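McIntyre Assistive Systems suspends drawer and cupboard tasks on Lisby household robot

Software fault led to gripper closing late during trials at Letport; no injuries reported

PEDHAM, November. McIntyre Assistive Systems has suspended all drawer and cupboard tasks on its Lisby two-armed household robot following the discovery of a fault in the software that controls the left arm. The suspension applies to the 6 robots now on trial at the company's Letport site and will remain in force until a corrected version has been tested and approved.

The fault came to light during a supervised trial in which a Lisby robot was instructed to open a kitchen drawer. The left gripper closed later than commanded and the arm continued to pull after the drawer had reached the end of its travel. The drawer front was torn from its fixings. The operator pressed the emergency stop and the arm halted within 2 seconds. The operator was standing outside the marked working area and was not hurt.

A review of stored records found the same delay on five earlier occasions. In each of those cases the task had been completed and no alarm was raised, so the events were not passed to the safety team at the time. The company accepts that they should have been.

"A robot that works in people's homes must stop when it meets resistance, and on this occasion ours did not stop by itself," said Harvey McIntyre, Managing Director. "We have apologised to the colleague concerned and have informed all of our trial partners in writing."

Engineers at Pedham have traced the delay to a timing error between the two arms. When the right arm is held raised and the left arm is reaching forward, messages from the left wrist can be placed in a queue behind those from the right. The force limit is then applied to readings that are already out of date.

The investigation is being carried out in simulation, with the robot placed in furnished rooms and given drawer tasks under varying conditions. A total of 200 simulated runs has been set as the minimum before any physical robot may resume this work.
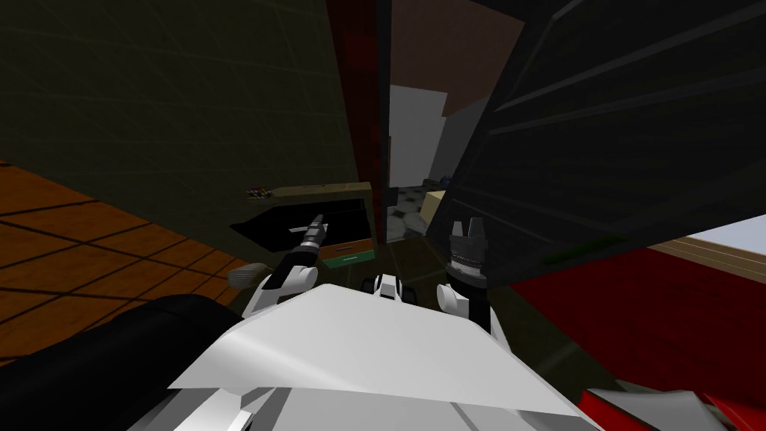 Simulated view across the robot body, with the left gripper reaching towards an open drawer and the right arm raised. Image: McIntyre Assistive Systems.

Mirta Zapata, Head of Safety, is leading the investigation. "The simulated rooms allow us to repeat the conditions of the fault without placing anyone near a moving arm," she said. "They do not replace physical testing. Every change will be checked on a robot at Letport, behind guarding, before the suspension is lifted."

The following measures are now in place:

Drawer and cupboard tasks have been disabled on all trial robots.

Arm speed has been reduced for all remaining tasks.

Any late gripper response must be reported to the safety team on the same shift, whether or not the task was completed.

Hélène Leclerc, an independent machinery safety consultant, has been appointed to review the findings. Her report will be supplied in full to trial partners, and a summary will be published on the company's website.

Trial partners with questions about a planned visit or demonstration should contact Wayne Perron, Trials Manager, at the Letport site.

Media enquiries: Kendra Kennedy, Communications Office, McIntyre Assistive Systems, Pedham.

ENDS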